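Two grippers, one toy kitchen: Skostero spends the summer choosing a hand

July 27, 2026

If you have walked past the Skostero lab lately and wondered why there is a play kitchen where the old test bench used to be, the answer is that the team has been busy with a question that has been hanging over them since April, and one that anybody who has ever tried to pick up a pot lid in oven gloves will understand: which gripper should go on the end of the arm?

The choice has come down to 2 models. The first is the Nastum, a plain two-fingered gripper that the lab has used for a good while and knows inside out. The second is the newer Warnumum, which has softer finger pads and closes more slowly, and which several people in the group had been asking to try for months (they were very patient about it, it must be said). Both are being run on the same arm, with the same controller and the same settings, so that any difference in the results ought to come down to the hand itself.

The kitchen was picked as the testing ground for the simple reason that it is full of awkward things. Pots are shiny and slippery, lids have to be taken by the knob and put back level, and toy food comes in every shape a manufacturer can think of. Each gripper is given the same list of small jobs, such as lifting an object off the counter, moving it to the stove and setting it down again without knocking anything over. So far the team has logged over 575 attempts, and there are plenty more to come before the summer is out.

It is early days, and the lab is being careful not to crown a winner, but a few things have already come through. The Nastum is quicker and seems very much at home with hard, square-edged objects. It is less happy with small rounded ones, which have a habit of shooting out sideways and rolling under the nearest cabinet, where somebody then has to go after them with a ruler. The Warnumum has been kinder to the rounded pieces and has dropped fewer of them, though it takes its time, and on lids it has been a bit of a mixed bag. One day it will take the knob neatly every time, and the next it will nudge the lid halfway round the pot before getting hold of it. The team suspects the pads, which pick up dust, and they are now wiped down before every run.

Changing over from one gripper to the other has also been a lesson in itself. The first swap took most of an afternoon, what with the wiring and the bracket and a missing screw that was later found in a coat pocket. It is a good deal faster now, and a short set of notes on how to do it has been pinned up for anyone who needs it.

The next stage will be a round with the Wong controller in place of the present one, using the same objects and the same list of jobs. A full write-up is planned once that is done, and the group would be glad to hear from other labs that have tried either gripper on kitchen tasks, particularly if they have found a good way with lids.
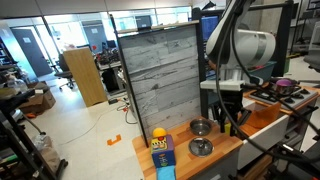
The arm at work over the kitchen counter in the Skostero lab.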